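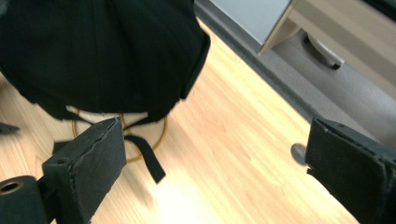 Hand-held gripper, pads as they are now. Black bag and its strap in front, yellow-orange cable on the floor under it.

Foam pads on hand-held gripper – how often do you replace them?

Forum: Grippers and end tooling > Care and repair

kestrel_bench
We have a hand-held two-finger gripper with flat rectangular jaws, each covered in black foam-like padding. It gets used for picking soft things up off the floor, mostly bags by the strap. The same jaws go on the arm in our Pritard cell when we've finished with them by hand, so I want both sets kept the same.

The padding is going at the edges. Left finger is a bit frayed along the top and side. Right finger has a front edge that was never cut very cleanly and now has a couple of small notches near the lower corner. The flat faces feel fine.

Questions:
Do you replace at the first sign of fraying or wait until the face wears?
Do you do both fingers together?
What are you sticking it down with? Ours came with a double-sided tape and no part number.

mossop229
Face wear is what matters for grip. Frayed edges look bad but the edge hardly touches anything unless you are pinching with the very tip. If you are picking straps up off a hard floor then you are using the tip, so in your case I would change the right one now and leave the left.

drill_and_tap
Disagree with changing one. Always do both. New foam is thicker than squashed foam, so the jaws close off centre and the strap gets pushed to one side. On a hand-held you won't notice, your wrist sorts it out. Put that same pair on the arm and it will miss thin things.

mossop229
How thick is your foam that it squashes that much? Ours is 2 mm and I can't measure any difference between old and new with calipers.

drill_and_tap
Thicker than that. I don't have the packet here. If his is 2 mm then fair enough, it matters less. I would still do both, it takes ten minutes more.

kestrel_bench
Haven't measured it. Will do when I have them off.

Puspita Yusof
I look after the Vadby cell at our place and we change pads on both fingers every May whether they need it or not, plus any time one tears. This is how I do it:

Take the finger off its mount before you start. People try to do it in place and the blade slips into the mount.
Peel the old pad from the back end towards the tip. Slowly, or the tape stays behind.
Clean the jaw with isopropyl and leave it to dry.
Cut the new pad with a fresh blade against a steel rule, in one pass. Two passes gives you the stepped edge, and the edge starts tearing from there.
Stick it down from the back to the front and clamp between two flat bits of wood overnight.
Close the fingers by hand and look for daylight between the faces.

If the finger has a hole in its top face, check what goes in there before you cover it. I papered over one once and had to do the job again.

kestrel_bench
Thanks, that is very clear. There is a small hole in the top face of each of mine, the right one near the front end and the left one back near the mount. No padding going over either. I cut the right pad myself with scissors, so the ragged edge is my doing.

hollin_r
Scissors are fine if you cut it oversize, stick it down, and then trim round the jaw with a blade. I've done all of ours that way on the Entili bench and never used a rule.

Puspita Yusof
Trimming on the jaw scratches the jaw. Plastic fingers especially. After a few goes you have a groove all the way round and the tape lifts there first.

hollin_r
Ours are aluminium. Point taken for plastic.

tinplate
Slightly off the pads, but you mention putting the same jaws on the arm. If you pick straps off a floor with cable lying about, check the closing force on both. With a fresh pad the gripper holds a lot better and a thin cable caught along with the strap will come up with it. We had one pulled out of its socket that way. I turned ours down to 50 per cent and it still lifts a bag by the strap.

mossop229
Per cent of what, though? Ours at 50 won't hold a full rucksack. It slides out at the first swing.

tinplate
Per cent of whatever the Drovenano controller calls full. I'm not claiming it carries over to another make. Start low and go up until the bag stops slipping.

drill_and_tap
And on the hand-held there's no setting anyway, it is just how hard you squeeze.

kestrel_bench
Right. Plan is both pads off, measure the foam, recut with a blade and rule, clamp overnight. I'll start the arm at the low setting and work up.

Still after a tape recommendation if anyone has one. The old one goes gummy at the back end.

hollin_r
Thin acrylic foam tape, not the cloth sort. Cloth goes gummy every time.

drill_and_tap
We use contact adhesive. Holds better than any tape but you'll be scraping for an hour when you next change them.

kestrel_bench
Update. Foam measured 3 mm on the left and slightly under on the right, so it had squashed a bit after all. Both replaced using acrylic tape. About 100 picks by hand so far and no lifting at the edges. Arm goes on next. I'll post again if the jaws close off centre.

mossop229
Under by how much?

kestrel_bench
0.2, and I was pressing on the calipers, so don't hold me to it.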